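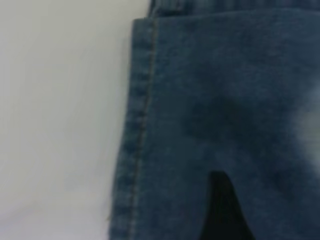

How to budget for a garment-handling arm

A small workshop that sorts, folds or repairs clothes can now buy a robot arm for the price of a good industrial sewing machine. The arm is the easy part to price. Most overspends come from what goes round it, so work through the steps below before you ask for quotes.

Step 1. Write down the hardest garment

Don't plan for T-shirts if you handle jeans. Denim is stiff, heavy and thick at the hems, and a finger that slides under a thin cotton edge may push a denim one along the table. Put your worst item at the top of the sheet and ask each supplier to quote for that.

Step 2. Price the fingers separately

Suppliers usually quote one gripper with one set of fingers. Ask for the cost of spares and of a second shape. For cloth, a narrow tapered tip is a sensible starting point. Buy 2 sets, as tips wear and you will want to try changes without stopping work.

Step 3. Decide on the wrist camera

A camera at the wrist sees hems and folds close up, which a ceiling camera can't do well. Check the nearest distance at which it focuses. Check too that the fingers don't hide the part of the cloth you need to see. Allow for a spare cable, because the wrist bends it all day.

Step 4. Include the table and lighting

A plain white top makes the edge of dark cloth easy to find. If you also handle white shirts, add a dark mat. Soft, even lighting costs little and saves a lot of adjustment later.

Step 5. Add it up

At Emcombe our first sheet looked like this, in pounds:

Arm, Vevano, refurbished: 2738
Gripper, two finger sets and wrist camera, Gökçe: 1000
Table, mats, lights, guarding and fitting, Fundard: 1000
Total: 4738

We had left out training time and delivery. Put both on their own lines, and get delivery in writing.

Step 6. Ask for a trial

Send the supplier a bag of your own garments, including worn and faded ones, and ask to watch them handled. Book this before you pay a deposit. If you order in January, check the lead time on fingers as well as on the arm, as ours were quoted separately.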